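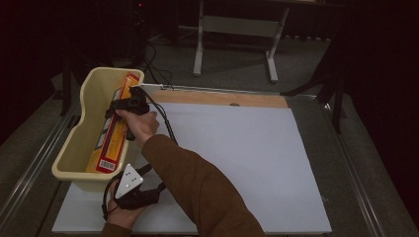
*Fig. 1. Long yellow-and-red box, upper end held, in the cream tray.*

## Unit 6: Grip and carry work for general conditioning

Read this before Wednesday's practical. Bring the handout with you, and wear flat shoes.

Grip strength is trained in this course as part of the whole session, after the main lifts and before the cooldown. Students who train it first find that their pulling work suffers for the rest of the hour.

### 6.1 Types of grip

**Crush grip.** The fingers close toward the palm against resistance. Hand grippers and towel wringing both train it.

**Support grip.** The hand stays closed around a handle or bar while the load hangs. This is the grip used in the farmer's walk and the dead hang.

**Pinch grip.** The thumb works against the fingers with the palm clear of the object. Most beginners are weakest here, and the thumb tires long before the forearm does.

**Open-hand grip.** The object is too wide for the fingers to meet the thumb. Thick bars, sandbags and medicine balls fall under this heading.

### 6.2 Farmer's walk

Stand between two equal weights. Bend at the hips and knees, take hold at the center of each handle, and stand up with a flat back. Walk forward in short, quick steps with the shoulders down and the eyes ahead. At the end of the lane, stop completely before lowering the weights.

Turning under load is not part of the exercise in this unit. Set the weights down, step around them, and pick them up again.

Common faults:

- leaning back to hold the load up
- long strides, which make the weights swing
- holding the breath for the whole length
- dropping one side before the other

### 6.3 Plate pinch

Put two light plates together, smooth sides out. Pinch them at the top edge with one hand and stand tall with the arm straight. Hold until the plates begin to slip, then lower them under control. Rest one minute and change hands. If the hold lasts longer than 30 seconds, go up in weight next time.
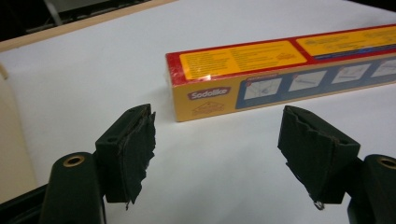
*Fig. 2. Wrapped box with red border and yellow panels, on the white tabletop.*

### 6.4 Dead hang

Hang from a bar with both hands, thumbs wrapped around. Keep a little tension in the shoulders – do not sink all the way into the joint. Anyone with a shoulder complaint should do the towel wring instead and tell Tülin Uçar before the session starts.

### 6.5 Recording your work

For each loaded carry, multiply the total weight in pounds by the distance in yards. Add the carries together for a session score. A student who carries 100 pounds for 30 yards scores 3000 for that carry. A lighter carry of 60 pounds over 15 yards scores 900.

Two session scores from last term, same student, two weeks apart:

| Session | Score |
|---|---|
| First | 3565 |
| Second | 3952 |

The increase came from distance alone. The weights stayed the same.

### 6.6 For next time

Write up one week of grip work, including rest days. Half a page is enough. Hand it to Usman Satti at the Gustham gym desk, or leave it in the course tray by the door. Unit 7 covers sled pushes and drags, so check that your shoes have some tread left.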